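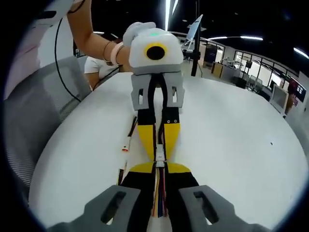

Gripper-mounted view at the round table, second camera housing held by hand.

Skavholm Gripper Pair Recordings

Short recordings made while comparing two hand-held grippers and their wrist cameras. The set was put together in July to help us pick a camera mount and finger stiffness before building more units. It is small, and it was never meant to train a policy by itself.

Contents

421 clips in 6 folders, one folder per finger and mount combination. Each clip has a video file, a finger opening log and a one-line note from the operator. The notes are typed as they were spoken, so spelling varies. Folder names start with the finger code, then the mount code.

Hardware

Both grippers follow the Stodell layout: fingers driven on a common slide, camera above the fingers, cables down the middle. The camera has a fisheye lens with a yellow ring around it. Wires to the finger sensors are bundled and meet at a white connector between the fingers. If you rebuild one of these, leave slack at the connector. Our first bundle was cut too short and pulled out when the fingers opened all the way.

The finger codes are P for the Pollock pads and G for the Grurkville pads. Pollock pads are softer and hold thin parts better. Grurkville pads wear more slowly and give a cleaner opening reading, but they slip on smooth plastic. We have no strong preference yet.

How the clips were made

1. Put both grippers on the table, power them up and wait for the cameras to settle.
2. Close the fingers fully and press zero in the logger. Do this again after every pad change.
3. Point one gripper at the other and check that the lens shows up near the middle of the view. Start the clip from there.

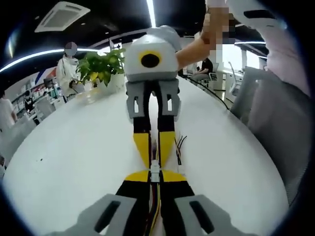

4. Run the task on the sheet, stop the logger, then type the note.

Tasks are face-to-face alignment, handover of a short tube, and pick and place across the table. Handover is the most common one and also the one with the most retries. Retries are kept as separate clips and marked R in the note.

Lighting and background

Everything was shot in an open office with ceiling light strips and people working nearby. The strips leave bright streaks near the top of many clips, and auto exposure reacts when the gripper tilts up. The white table makes this worse. We tried fixed exposure on one folder (G, tall mount), and the table looks better there but the far side of the room goes dark.

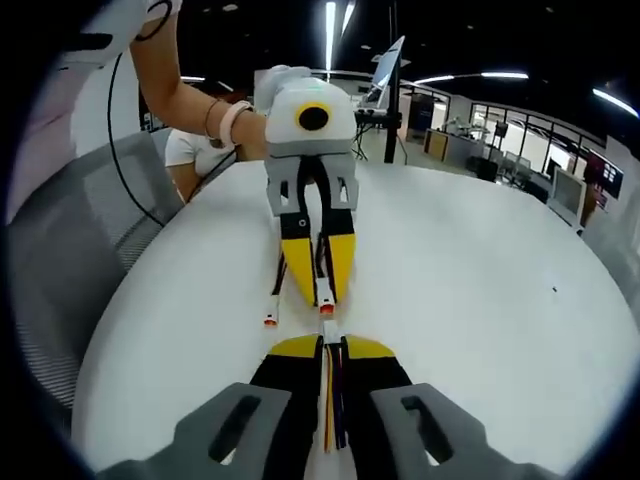

Faces are blurred by an automatic pass. It catches most of them and sometimes blurs a hand by mistake. If you find a face it missed, send the clip number and we will replace the file.

Known problems

93 clips have a gap in the opening log. The video in those is fine. They are listed in gaps.txt.

The clocks on the 2 grippers were set by hand, so paired clips can be out of step. Line them up on the first full close of the fingers.

The tall mount worked loose partway through its P folder. Later clips there have a slightly lower view.

Use

Free for research and teaching. Please keep this file with any copy you pass on.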